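I went to the home and garden show again. I said I wouldn't after last December, when I paid for parking, paid for a coffee I could see the bottom of, and came home with a tote bag full of paving brochures. But Şükran Duman had a spare ticket and a car with a working heater, so off we went.

The thing everyone had told me to see was the Skosell garden. You may have seen the posts. It's a "mountain stream" built on the floor of an exhibition hall, with a waterfall at one end, a path of flat stones across the middle and a little cedar hut where you are meant to sit and think about your life. Skosell sells kitchen appliances. What a waterfall has to do with a dishwasher is explained on a sign at the entrance, and I read the sign twice and still can't tell you. Something about flow.

I'll be fair. From the walkway it looks good. Whoever picked the ferns knows ferns, and the moss had been laid properly, tucked in under the rocks instead of draped over the top like a bath mat. The stream bends so that you can't see where it ends, and that's an old trick that works every time.

Then I did what I always do and went around the back.

The back is where you find out what a show garden is. Pots, mainly. Every one of those "established" shrubs was standing in its black nursery pot with bark heaped up to hide the rim. The big maple was in a crate on a pallet. The rocks sound like a cereal box when you knock on them (I knocked on one, and a young man in a Skosell polo asked me to please not). The water goes down a hole, through a pump, and comes out of the top again, and the pump was loud enough that they'd put a speaker next to it playing stream noises. So you have a real stream, and a recording of a stream to cover up the sound of the real stream.

I asked the young man how long it took to build. He said 5 days. I asked how long it would take to pull down and he said one night. I asked where the plants go afterward and he said they were "rehomed," in the voice you'd use for a dog that bit someone.
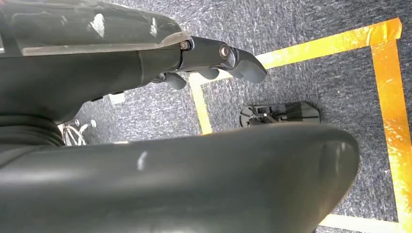

**Filed under: Gardens, Shows, Complaints**

Ertuğrul Duman, Şükran's brother, used to do this for a living, so on the drive home I asked her to put him on speaker. He worked for Canpolat, who built stands and display gardens up and down the coast before they merged with somebody and moved into office lobbies. He was not shocked about the pots. He said if you plant a maple straight into a show bed you've killed a maple, and that the pot is the kindest part of the whole business. Fine. I'll give him that one.

He was less cheerful about the rehoming. On his last job there were 485 plants on the order sheet, and the plan said all of them would go to a school. The school had asked for 13. It had a courtyard the size of a two-car garage and one faucet. The rest sat on a loading dock over a warm weekend while people sent emails to each other, and he said he would prefer not to talk about the hostas.

Now, I don't know what Skosell does with theirs. Maybe there's a lovely park somewhere with a bed waiting. I wrote to the address on the brochure and asked, and got back a reply thanking me for my interest in induction cooktops.

What bothers me more is what people take home from these things. I stood behind a couple who were measuring the waterfall with their arms. They wanted it against their back fence. They were asking the polo shirt about cost and he was saying words like "bespoke," and at no point did anyone mention that a waterfall in a yard needs somebody to clean leaves out of it every week for the rest of its life. I have a pond. It's a small, plain pond, and I've spent more time on my knees with a net in my hand than I have sitting beside it with a drink. A sealed hall has no leaves, no raccoons and no neighbor with a cottonwood.

You could build an honest version. Kindametti, the nursery out past the reservoir, used to have a demonstration yard that was planted in the ground and left alone. Half of it looked terrible in any given month. There was a bare patch where a hedge had failed, and Ermira Yordanov, who ran the yard then, left a stake in it with the name of the hedge and the date it died. I learned more from that stake than from all the shows I've been to. I also bought a different hedge, from her, so don't tell me it's bad for business.

They paved that yard, by the way. It's where you park now.

I'll say one good thing before I stop. In the far corner, past the hot tubs, a small outfit called Dirkik had a plain stone trough with a spout, some sedge and a hand-lettered price: 92 dollars for the trough, plants extra. No hut and no speaker. The man there told me it would freeze and crack if I left it full over winter – he volunteered this, I hadn't asked – and that the sedge would try to take over and I should let it lose a few times.

I bought the trough. Şükran says it's the same gray lump as the one I already have by the garage, and she may have a point, but that one doesn't have a spout. It's still in her trunk. It took two of their people to get it in there and we haven't worked out who is going to lift it out.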